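3.2 Setting and furniture

The study took place in a single open room on an upper floor of the Barno building, which the Raltuvau project uses for work on shared and short-stay office space. We chose it because it already mixed two kinds of furniture that are usually studied apart: seating and storage meant for desk work, and softer pieces meant for meeting, waiting or eating. No piece was bought for the study. The layout had been in daily use since October, and we asked the building staff to leave it as it was between sessions.

We follow Nyamweya in dividing a room of this type into a work side and a guest side. The division is a matter of use and need not match any wall or floor marking. A piece belongs to the work side if people mainly go to it in order to do a task, and to the guest side if they mainly go to it in order to sit with someone else. Pieces that fit neither group, or that moved between the two during a session, were coded as shared. 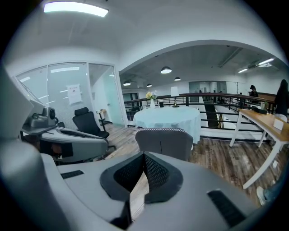

Enclosed rooms change how people read the open floor next to them, and earlier work on this point has mostly dealt with solid walls. Glass is harder to place. It blocks sound and movement but lets people see whether the space behind it is in use, and participants in our pilot sessions often looked through the panes before deciding where to sit. In the Barno room the enclosure has glass walls in white frames and a glass door, and the round table with its long cloth stands out on the open floor, in the center of the room. Someone walking up to the table is therefore still within sight of the enclosure. We coded the strip of floor between the two as shared, and we treated the black office chair near the glass as a work-side piece unless a participant turned it to face the table and stayed in it. The small wooden stand beside that chair was also coded as work side.

The glass had one further effect that we did not plan for. Ceiling lights show up in it as pale streaks, and several participants said that this made it hard to tell at a glance if anyone was inside. Their comments are taken up again in Section 5. We did not change the lighting, as doing so would have made the later sessions different from the earlier ones.

3.3 The table and its dressing

The central table received more attention in the interviews than any other piece. Participants called it "the nice table," "the lobby table" and, in one case, "the one you don't put your laptop on." Tables of the same shape elsewhere in the building are left bare and are used for laptops all day long. We took this as a sign that the dressing of a table, meaning its cloth and the things set out on it, tells people what the table is for at least as strongly as its size or height. Figure 2 gives the arrangement that was kept during the sessions.

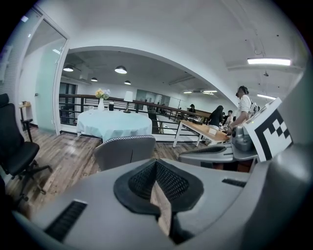
Figure 2. The dressed table, with flowers in a white vase and a small lamp, and an upholstered chair drawn up in front of it.

Two features of the dressing came up repeatedly. The first was the cloth. Because it hangs almost to the floor, participants could not easily judge how much leg room there was, and some sat farther back than they would have at a bare table. The second was the group of objects on top. The vase and the lamp take up space that a visitor might otherwise use for papers, and they also suggest that somebody has prepared the table. Participants who moved either one nearly always put it back before leaving.

Seating was coded separately from the table. The gray upholstered chair has a low visual weight next to the black office chair, which has a headrest, armrests and casters and was described by most people as belonging to a desk. When asked to choose a seat for a short talk with a colleague, participants tended to take the upholstered chair first. When asked to choose a seat for reading a document alone, the choices were more evenly split.

3.4 Coding procedure

Each session was divided into intervals of 100 seconds. For each interval the coder noted which pieces were in use, which side they belonged to, and whether any piece had been moved. This gave 534 intervals after those with no one in the room were removed. Kevin Montoya coded the full set in Zendance, and a second coder worked through a subset without seeing his results. Where the 2 coders disagreed, the interval was discussed and given a final code. Most disagreements concerned the shared strip next to the glass enclosure, where a person standing still could reasonably be placed on either side.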